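Flumano Motocross Club, October riders' meeting: my notes

I'm typing these up the same night so I don't forget half of it.

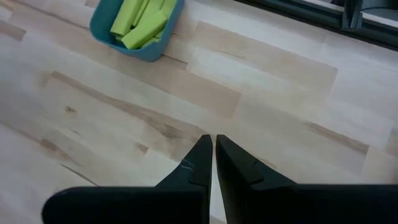

We got going at 7:10, with 33 of us signed in. September minutes were approved with one fix (the practice day was at Fitlow, I had written Zurden, sorry!).

Money first. The last race day brought in $919 after the ambulance and the water truck were paid. We then spent $413 on starting gate springs and a new hinge pin, and the gate finally drops evenly on the outside lanes. I asked if we should order spare springs while the price holds. Yes, all in favor.

Track. Long talk about the tabletop after turn four. The 85cc parents want the face cut down before spring and the 450 riders mostly don't, and we went back and forth on it for around 20 minutes. We settled on a wider inside line with a lower takeoff, big side left alone. Voted and passed, with three against. The dozer is free the second weekend of the month, weather allowing, and anyone with a rake is welcome.

Flaggers. We were short at Zurden again, and two posts had nobody on them for the first 65cc moto. I said I'd rather hold the gate than run like that, and the room agreed, so from now on no moto starts until every post is filled. Families with two or more riders will cover one flag shift per race day. There was some grumbling about that, but it passed.

Classes for next year. Vet 40+ gets its own gate if ten sign up by the riders' meeting, otherwise they go with Vet 30+ on a split start. Women's class stays at two motos. We tabled the two-stroke class because we couldn't agree on whether 125s and 250s should score together.

Series. Oral wants to swap dates with us in May. I like the swap myself (their date is drier for us, usually), but we need to hear from Fitlow before we say yes. I'll call them Monday.

Odds and ends: transponders need to come back, please check your gear bags! Pit bikes are still walking speed only. Somebody left a left-hand glove and a pair of roll-offs at sign-up, and I have both.

Adjourned 8:45. Next meeting same place, and we'll start with the May date.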